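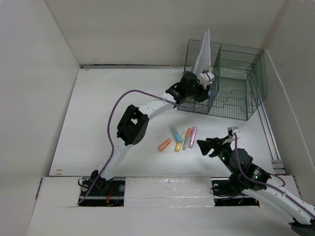
So my project this semester was reviewing a two-arm kit from Pralten to see if a beginner lab could live with it. I picked desk cleanup as the job because it sounded easy (ha). Paper goes in one side of a divided basket, markers go in the other, and the arms have to do it without bumping into each other.

Putting the kit together took me 8 hours over a long weekend, and I lost most of Sunday to the cables. The manual tells you to leave slack but never says how much! Too short and the gripper yanks at full reach, too long and you get a big loop lying around on the floor. I went with the loop.

For the control software I tried the Claltel package first, since it came with the kit. Setup was quick and I liked the menus a lot. Teaching a move is pretty much drag the arm, press save, drag it again.

Then I ran 58 cleanup rounds. Paper went way better than I expected, as long as it was folded so it could stand up a bit. Flat sheets were awful, the fingers just scraped at them. Markers were okay when they had some space between them, but in a pile the gripper kept nudging one while going for its neighbor. I had to restart 2 rounds because the arms got in each other's way over the basket divider.

Would I tell the Kanulton lab to buy it? I think yes, with a better cable guide and softer fingertips. The motors got through 4,000 saved moves with no trouble, and support answered my emails the same day. I still want to redo the marker rounds with a wider basket before June.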